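Notes from the Senau open afternoon

I went to Senau in August with a budget line to defend and a low opinion of demo days. We clean offices, we are quoted for robots twice a year, and the quotes never include the part where somebody teaches the thing to wipe a window ledge.

Senau sells that part by the hour. Operators wear hand-held grippers and do the job themselves, and the recordings go into training. Their entry package is 300 hours on 2 sets of grippers.
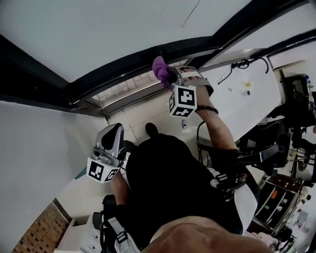 My first question was what happens when our windows are different from theirs. The reply was "more hours", so I have put a second package in the spreadsheet, which the brochure did not. Straps and cables are listed as consumables with no price against them. Van der Linden quoted us 240 hours for much the same job but wanted the grippers bought outright, and Prendada would not give a figure without a site visit. 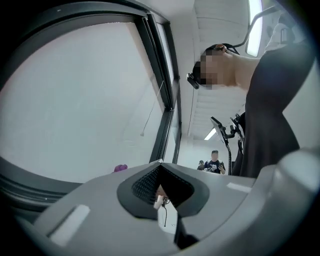 Window work at Senau, with a gripper and a head-mounted device in use.

Delivery is nine weeks from order, and support after the first year is extra. I asked twice for a customer still using theirs and was given a leaflet on Drokico, their scheduling software.

My recommendation is to rent for one quarter, own nothing, and get the price of straps in writing before anyone signs. Parking was free. The coffee was poor.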